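Purves Twist Bone, turquoise

I'm Horácio Mota, I run the little Divadus shop, and this is the chew toy I reorder more than anything else. It's rubber, shaped like a bone, with two fat round lobes on the end and a twisted middle that looks like rope. The color is a really loud aqua, so you'll spot it under the couch (and you will be looking under the couch!).

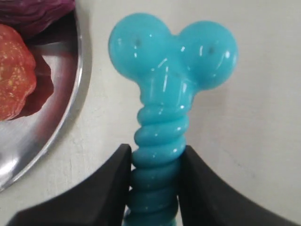 My own dog, Sinik, has had hers for nearly 4 years. She goes for the ridges first — I think she likes working her teeth into the grooves — and then carries it around the house until dinner. I've sold 892 of them out of the Clullholm store and had two come back, both from people who wanted a bigger one.

I rinse ours under the tap with a drop of dish soap and leave it out to dry.

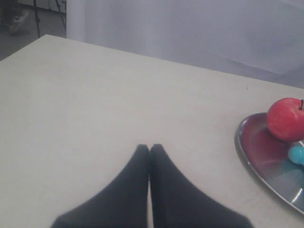
Can I put it in the freezer?
I'd stick to the fridge. An hour in there makes it nice and cool for a teething puppy, and the rubber stays easy to bite.

One size only, sold singly. Orders placed before noon go out the same day.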